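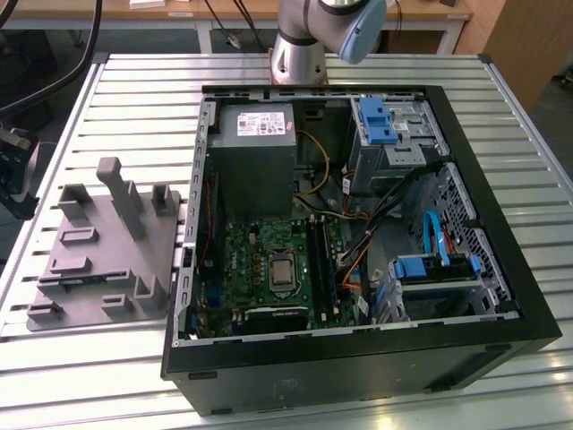 Polling place walk-through, Warbridge hall, with comments

Done the afternoon before doors. Same form as Cestby, few lines added. OK / FIX / N/A, comment after.

Outside

Parking, accessible spaces marked: OK. Two of them, paint faded but readable.
Path to door clear: FIX. Wet leaves on the ramp, swept once, needs it again at 5 am.
Ramp handrail tight: OK
Door width 30 inches or better: FIX. Left leaf only opens partway. Prop both leaves, do not use the fire extinguisher as the prop (it was being used as the prop).
Electioneering line measured and flagged: OK. Used the long tape, not paces. One yard sign inside the line, moved to the far side of the hedge. Not thrown out. Moved. Candidate's people were told.
Outside lights: FIX. One out over the side steps. Bulb on order from Trirlow, if not here by tonight put the work lamp out and tape the cord down.

Inside, voting room

Posted capacity 111: OK, sign is behind the coat rack, move the rack.
Exits, both unlocked from inside: OK
Exit signs lit: OK east. FIX west, flickers.
Extension cords: FIX. One run across the line to the check-in table. Reroute along the wall or cover. No daisy chains!! Found one at the coffee end.
Booths level and steady: OK, one wobbly leg, folded cardboard for now
Accessible booth, knee room under: OK
Chairs for people who can't stand in line: FIX. None out. Stack is in the back hall, bring at least a row.
Floor mats flat: FIX, corner curling by the door. Tape it.

Ballots and equipment

Seal numbers match sheet: OK, read out loud and read back
Ballot box empty, shown to both parties, locked: N/A until morning
Scanner plugged straight to wall: OK
Blank ballots, count agains delivery slip: OK. Slip says 235 in the open pack, counted 235. Rest still sealed.
Provisional envelopes: OK
Emergency bin if scanner goes down: FIX. Was not on the truck. Magnusson bringing one over, needs its own seal, write number on the log BEFORE it goes in use.
Sample ballot on the wall, eye level and one lower: OK high one. FIX lower one missing.

First aid and the rest

Kit in date: FIX. Bandages fine, eye wash expired in May.
Phone works, county number taped to it: OK
Water, cups: OK
Restroom, grab bars, floor dry: OK
Heat: OK, loud though. Poll workers at the near table couldn't hear last names in the primary, so shift that table down a bit.

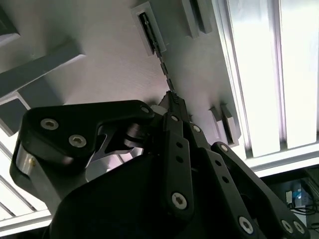 Comment from Cestby: we had the same trouble with the door leaf. Call the hall about the floor bolt, it sticks, a bit of oil and it drops fine. Also your form still doesn't ask about the curbside bell. We added it after the primary when a voter sat out there for a good while and no one knew.

Good catch, added below. Oil is in the car.

Added lines

Curbside bell rings and can be heard at check-in: FIX. Rings, can't hear it over the heater. Try it again after the table moves.
Curbside sign has the phone number on it: OK

Recheck

All FIX items again at 5 am before the machine is opened. Ramp first, then lights, then cords. Anything still open at 6 gets phoned in to county, dont wait for them to call. Initial each line, not one big squiggle down the side. Copy stays at the hall, orignal goes in the supply bag.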